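# How long must a small lodging house keep items of low value left in rooms?

**Posted by Kemeys Lodging Office** - April 17, 2026

Our office manages 18 furnished rooms, most of them let by the week. We are revising our written policy on property left behind at checkout. The current policy asks staff to log, bag and store every item for one year, and the storage closet is now full. Watches, medication and documents are already handled well. The difficulty lies with small things of little or no resale value, such as a hair clip, an empty refill bottle or a small carton. We would welcome advice on a reasonable holding period, on the wording of a notice to guests, and on whether it is acceptable to charge for return postage. 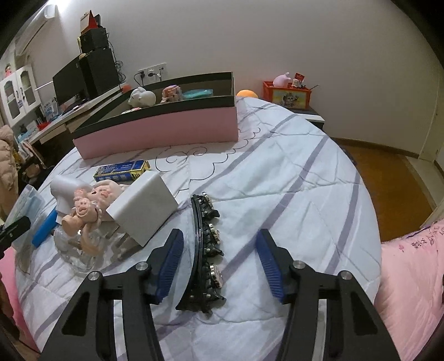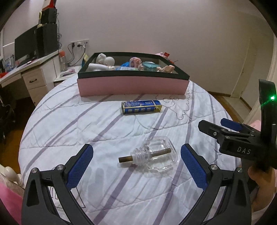

**Windano House Management**

Our own policy was rewritten two years ago, and the following may be of use to the Kemeys office. Please check it against the law of your state before adopting any part of it. Rules on unclaimed property differ a good deal from one state to the next, and some cities add rules of their own. A weekly guest may also be treated as a tenant after a certain length of stay. If so, a different and usually stricter set of rules applies to anything left in the room. That point should be settled first.

Assuming that your guests are guests and not tenants, we suggest sorting property into classes and setting a separate holding period for each. Ours are as follows.

| Class | Typical items | Holding period |
|---|---|---|
| A | Identity documents, bank cards, keys, prescription medication | Guest contacted the same day; see below |
| B | Electronics, jewelry, eyeglasses, coats, luggage | 195 days |
| C | Everyday clothing, books, toys, chargers, hair accessories | 36 days |
| D | Opened food, used toiletries, empty containers and packaging | Until the end of the next business day |

Class A items are never placed in the general closet. They go into the office safe and are signed in by two members of staff. Passports that cannot be returned are sent to the issuing authority. Bank cards are reported to the bank and then cut up. Medication is held for a short time only and is then taken to a pharmacy that accepts returns.

Class D caused the most discussion in our office. The rule we settled on is that an empty container may be discarded, but a closed carton or bag must be opened and checked by a supervisor before it is thrown away. An earrings box looks much like any other small box from the outside. Items found in a wastebasket are treated as discarded and are not logged at all.

For the notice, we use one paragraph in the booking confirmation and the same paragraph on the card inside the room door:

> Property left in a room after checkout will be held for a limited time that depends on the type of item. Please contact the office as soon as you notice that something is missing. Items not claimed within the holding period may be donated, recycled or discarded. The guest is responsible for the cost of return shipping.

We have found it best to keep the table of periods out of the notice and to supply it on request. A guest who wants the detail may have it, and the card remains short enough to be read.

On postage, we charge the actual cost and no handling fee. Payment is taken before the parcel is sent. Local law permitting, a modest fee would probably be acceptable, but it tends to produce more letters than income.

**Trinness Rooms**

Just throw the cheap stuff out. We keep everything for a month in a plastic tub and then it goes. There has never been a complaint that mattered. A table with four classes is a lot for a place with 18 rooms.

**Pera Residence Services**

The table given by Windano is sound, although 195 days is longer than most houses of this size will need for coats and luggage. We hold such items for three months. The reply from Trinness may describe what many houses do in practice, but a single tub without a log offers no protection if a guest later claims that something valuable was in it. We would not recommend that approach.

Several matters have not yet been raised.

*The log.* A log is of more use than a longer holding period. Ours is a bound book with numbered lines, and each line records the room, the checkout date, the place in the room where the item was found, a plain description, and the initials of the finder. The line number is written on the bag. We are now at line 1221, and any bag in the closet can be found within a minute or two. Descriptions should be kept neutral. "Yellow metal ring" is correct; "gold ring" is a claim that the office may later be asked to stand behind.

*Contacting the guest.* Staff should not telephone a guest's home to announce that an item has been found. A stay may be private, and the person who answers may not be the guest. Our practice is to send one message to the address used for the booking, stating only that property was found and inviting the guest to describe it. For everyday items we send nothing and wait to be asked.

*Proof of ownership.* The person claiming should describe the item before being told what we hold. This applies even to inexpensive things. Two people sharing a room may both claim the same sweater, and the office should not be placed in the position of choosing between them. Where there is doubt, the item is released to the person who made the booking, against a signature.

*Disposal.* Staff in our house may not take unclaimed items home. Some houses allow this after the period has ended, and we understand the appeal, but it gives the finder an interest in the item not being claimed. Clothing goes to a donation center after washing. Hair accessories, brushes and similar personal articles are discarded, as the donation center near us does not accept them. Chargers go to electronics recycling. Phones and laptops are never donated or sold, whatever the period, and are given to a recycler that certifies the destruction of data.

*The existing closet.* A new policy should not be applied to old property without some thought. The guests whose items are now in your closet were presumably told one year. We would honor that period for anything of value and apply the shorter periods only to checkouts after the new notice is in place - otherwise the office will be explaining the change to precisely those guests who read the old card.

**Kemeys Lodging Office**

Thank you for these replies. We will adopt the four classes with the shorter period for coats and luggage, and will keep the one-year period for valuable items already in storage. The question of weekly guests and tenancy has been passed to our attorney. Would Pera be willing to say whether the log is kept at the front desk or in the closet itself?

**Pera Residence Services**

At the front desk, in a locked drawer. A copy of the current page is taped inside the closet door.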